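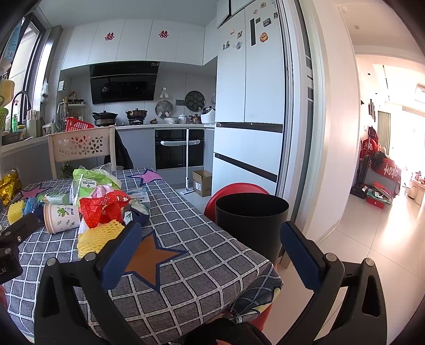 Fig. 3 – Hand-held gripper over the table, jaws open, above a cluster of items.

Home › Guides › Tarnura hand tool › Section 3

3 min read

Section 3: Clearing a table with the hand tool

I'm Adel El Ouafi and I cleaned kitchens by hand for years before Tillman gave our crew the grippers, so I've written this the way I'd tell a new starter. Your hands do the same work as before, only slower at first, and the robots learn from it later on.

1. Hold the grip with your sleeve pulled down to the wrist. Squeeze twice and check both pads sit flat.
2. Stop above the table and look over the whole pile. I never used to do this and it's the bit I now like best!
3. Take the soft, light things first – fruit nets, mesh bags, empty plastic bags. Pinch the middle and lift straight up.
4. For a cup lying on its side, close on the rim slowly, then stand it up before you carry it.
5. Drop rubbish in the bin and leave anything you're unsure of on the cloth.
6. Press save on Cirnena and wait for the beep.

Note: a patterned cloth can catch in the jaws. If it lifts, open up and start that pick again.

Caution: keep your other hand well clear of the pads while they close.

We used to be paid by the room and now it's by the saved clear, so a messy table no longer costs you (I argued hard for that one). If your wrist aches, swap with your partner. Error 519 means the memory is full – ring the desk on extension 3421.

Related
Section 2: Charging and wrist straps
Section 4: Sinks and worktops
Lellura shift planner: swapping a slot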